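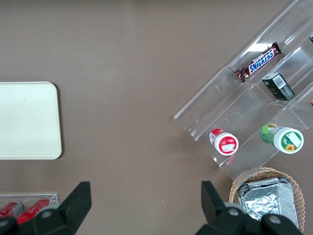 # How to check your coolant and top it up at home

Many drivers look at the fuel gauge every day and never look at the coolant. I was the same for years. Then my old Rallix wagon became too hot on a hill outside Brernley, with two children in the back, and I had to learn quickly. After that I made this check a habit, and I do it on Sunday morning before I have driven anywhere.

You do not need to be a mechanic. If you can open the hood, you can do this.

## What you need

- The owner's manual of your car
- Coolant of the type written in the manual
- Distilled water, if your coolant is a concentrate
- A small funnel
- Gloves and an old rag
- A flashlight

Please do not choose the coolant by its color. I believed for a long time that all green coolant is the same, and it is not. The color is only a dye, and two makers can use the same dye for different products. Look in the manual for the specification and find the same one on the bottle.

## Step 1: Let the engine become cold

Park on flat ground and leave the car overnight if it is possible. **Never open the cap on a hot engine.** The system is under pressure, and the liquid can jump out and burn your face and hands. My neighbor Vibeke Damgaard has a scar on her wrist from this, and she had waited twenty minutes.

## Step 2: Find the expansion tank

In most cars it is a plastic tank that you can see through a little, with a hose going to the radiator. It usually has two marks on the side, MIN and MAX (on some cars LOW and FULL). Do not mix it up with the tank for the washer fluid, which normally has a small picture of a windshield on its cap.

If the plastic is old and yellow, hold the flashlight behind it. Then you will see the line of the liquid much better.

## Step 3: Read the level

With a cold engine, the level should be between the two marks. If it is close to MIN, you can add some. If the tank is fully empty, do not just fill it and drive away. The coolant has gone somewhere, and you should go to step 6 first.

Look also at the liquid itself. It should be clear and clean. Brown liquid often means rust, or that two types were mixed. A film like oil or milk is a more serious sign, and with this I would not start the engine at all. Call a garage.

## Step 4: Mix, if necessary

Read the bottle. If it says "ready to use" or "premixed", you add nothing. If it is a concentrate, the usual mix is half coolant and half distilled water, but follow your manual if it says something else. Tap water can leave minerals inside the radiator.

## Step 5: Add slowly

1. Put the rag over the cap and turn it a little. Wait until you hear no more air.
2. Take the cap off and set the funnel.
3. Pour a small amount, then wait and look at the level again.
4. Stop before the MAX mark. The liquid needs space when it becomes warm.
5. Close the cap until it is tight.

Wipe up every drop from the floor. Coolant tastes sweet to cats and dogs, and it is poisonous for them.

## Step 6: Look for a leak

Look at the ground under the car in the morning. Then follow the hoses with your flashlight and look for wet places or a dry white crust near the clamps. Also notice if the carpet on the passenger side is wet or if there is a sweet smell from the heater.

I write the level and the mileage in a notebook in the glove box. This is how I found my own leak: the level went from the middle almost to MIN in 2376 miles, and I could not see one drop under the car. Ragnheiður Zoëga at the Phillips garage did a pressure test and found a water pump that had started to leak. The test cost me 44 dollars.

## When to ask for help

Go to a garage if you must add coolant more than once in a few months, if there is thick white smoke from the exhaust that does not stop, or if the temperature needle goes higher than usual. If it goes into the red while you drive, stop in a safe place and turn the engine off. Do not try to reach home.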